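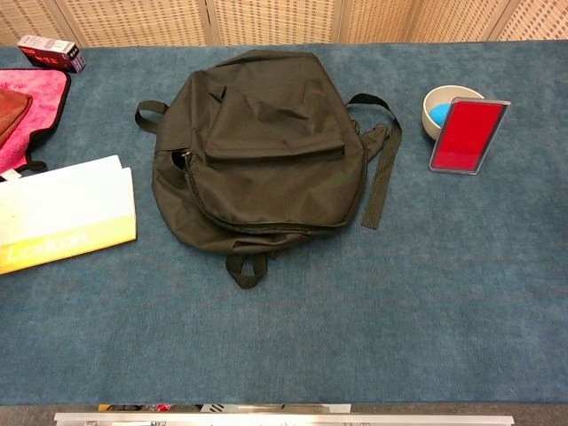

Carpeted test table with backpack, towel, bowl and small items, as recorded by a chest-height camera.

Penrose Chest-Height Camera Module

The Penrose is a body-worn camera module supplied by Clallora for recording manual handling tasks and for assessing camera positions ahead of a gripper or arm trial. It is worn on a padded harness at chest height and looks forward and down over the working surface. The module is intended for laboratories, training centres and integrators who need to compare camera views before committing to a fixed installation.

Why chest height

Customers who approach Clallora for advice on grippers frequently ask first about the camera. A view which suits a rigid carton on a conveyor may be of little help with a soft bag, a strap or a folded cloth. The Penrose takes in the whole tabletop from the side at which a person would normally stand, and leaves both hands free. It can be used alone or alongside the Truvadby overhead camera, which is mounted on a fixed column and sold separately.

Suggested comparison objects

Clallora recommends that every camera comparison include at least one dark, soft item. A black backpack laid flat is a demanding choice – creases, zip seams and webbing are all close in colour, and the carry handle and shoulder strap are the parts a gripper is most likely to be asked to take hold of. Lighter and brighter items, such as a pink towel or a white bowl, should be placed towards the sides of the table so that exposure can be judged across the full width of the view. A plain carpeted surface reduces glare and prevents light objects from sliding.

What is supplied

Penrose camera module
Padded chest harness, adjustable
2 rechargeable batteries
Charging cradle and cable
Carrying case
Printed quick-start guide

Mounting and adjustment

The harness is fastened at the back and should sit level across the chest. The tilt of the module is set by a knurled wheel on the right-hand side, which has 10 marked positions. Users should note the chosen position on the trial sheet so that the same view can be set again by another wearer. Where wearers differ considerably in height, Clallora advises adjusting the table before altering the tilt.

Use with grippers and controllers

Recordings from the Penrose may be reviewed on any computer running the Zekeck controller software. Zekeck places recordings from two cameras side by side and allows an operator to mark intended grasp points on each. Marked points are saved with the recording and may be exported for use with two-finger and suction grippers. The module does not control an arm directly and must not be used as part of a safety system.

Limitations

Objects at the far left and right of the table may be only partly within view, depending on the position of the wearer. Small lettering on boxes and leaflets should not be relied upon for identification. For work in which labels must be read, the Truvadby overhead camera is the more suitable instrument.

Technical summary

Weight of module without harness: 86 g
Tilt positions: 10
Batteries supplied: 2
Controller software: Zekeck
Intended use: indoor

Loan and purchase

The Penrose may be borrowed for evaluation before purchase. Loan requests are handled by Malcolm Pickering in the equipment office. Technical questions concerning camera comparison, including the choice of objects and table layout, should be addressed to Horacio Figueroa. Customers are asked to return loan units with both batteries, the charging cradle and a completed trial sheet.

Page last revised: Wednesday, August 7, 2024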